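Let the Wireless Operator Have the Film

17 Nov 2018

I have just come home from the Tabrizi, where they were showing The Zarkeck Circuit for the second week running, and I want to talk about the radio. I know the film has a chase over the rooftops and a very good train. I know the poster has a pistol on it. But the best four minutes in the whole thing belong to a woman sitting on the edge of a bed with a suitcase open beside her, tapping out Morse while the kettle comes to the boil downstairs, and I have been thinking about her all the way home on the bus.

War films have always been generous to people who shoot. They are fairly generous to people who fly, and they adore anybody who can blow up a bridge. The wireless operator usually gets a pair of headphones, a worried look and one line, normally "I can't raise them, sir." Then it's back to the bridge. I think this is a terrible waste, and I think the secret radio is the most exciting object of the Second World War to put in front of a camera.

Look at what a scriptwriter gets for nothing. An agent in occupied France had a set that had to be carried past checkpoints in an ordinary-looking case. She needed a long wire aerial, which had to be strung up somewhere and then taken down again. She had to come on air at a set time, so she couldn't simply wait for the street to go quiet. And the longer she stayed on, the better the chance that the direction finders would work out which district she was in, then which street. Any writer who can't get a scene out of that should try something else!

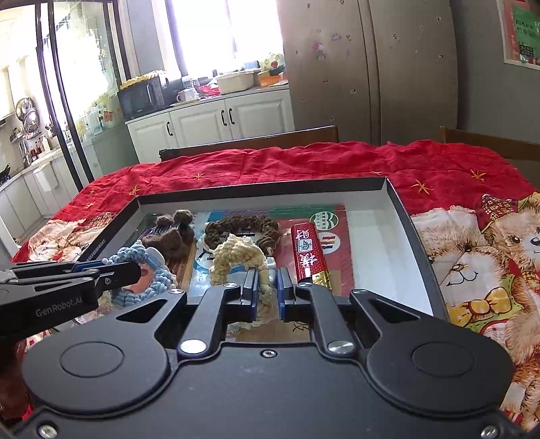 The ticking clock is real

Most thrillers have to invent their deadline. There's a bomb with big red numbers, or a villain who announces what he'll do at midnight. The radio comes with its own. Every group she sends makes her easier to find, and a garbled message has to be sent again, so a mistake in the coding at the kitchen table in the afternoon can come back to bite her that night.

The Zarkeck Circuit understands this beautifully. The message in the bedroom scene is 17 groups long, and the director lets us hear all of them. No music. No cutting away to a German officer stroking his chin. You get the key, the hiss in the headphones and the van somewhere outside, and after a while you notice that you've stopped eating your sweets. Griltel, who made the film, apparently got plenty of notes asking for the scene to be trimmed, and I'd like to shake hands with whoever said no.

Everybody has a fist

Then there's the handwriting. Morse sent by hand has a personality to it, and operators called this a "fist". One person clips the dots, another drags the last dash of a letter. Listeners back in Britain could get to know a particular agent by the way she sent, without ever having seen her face, and that was one of the ways of telling whether somebody else had sat down at the key.

How is that not a film in itself? Two people in different countries, one of whom knows the other only as a rhythm. I'd watch that tomorrow. You could do it on a tiny budget, with two rooms and a good sound department, and I promise it would beat another beach landing.

I can't claim to be any good at it myself. The wireless room at the Hilis museum has a practice key on the counter, and when I went in August I spent 20 minutes on it while a queue of children formed behind me. I managed my own name, badly. A boy in a football shirt then did his in one go (he had a shorter name, I'd like that noted). Go if you're anywhere near, though, and look at the big logbook in the glass case. It has 1,558 entries, nearly all in pencil, and page after page of them record that the operator listened at the proper time and heard nothing. I found that harder to walk away from than the tank outside.

But what about the guns?

A friend says I'm being unfair, and that people buy tickets for action. Well, so do I! I love a rooftop chase. I'm only asking for the radio to be treated as action too, and for the props people to be allowed to get it right. Let the set be heavy, so the actor walks like somebody with a heavy case who is trying to look as if it's full of jumpers. Let the aerial be a nuisance. Let her miss a letter.

And please, no more films where the operator twiddles one knob and London answers at once in a lovely clear voice, as if she'd rung for a taxi. The waiting is the good part. The Zarkeck Circuit is on for another week at the Tabrizi, and the bedroom scene comes just after the business with the bicycles, so don't go out for an ice cream then.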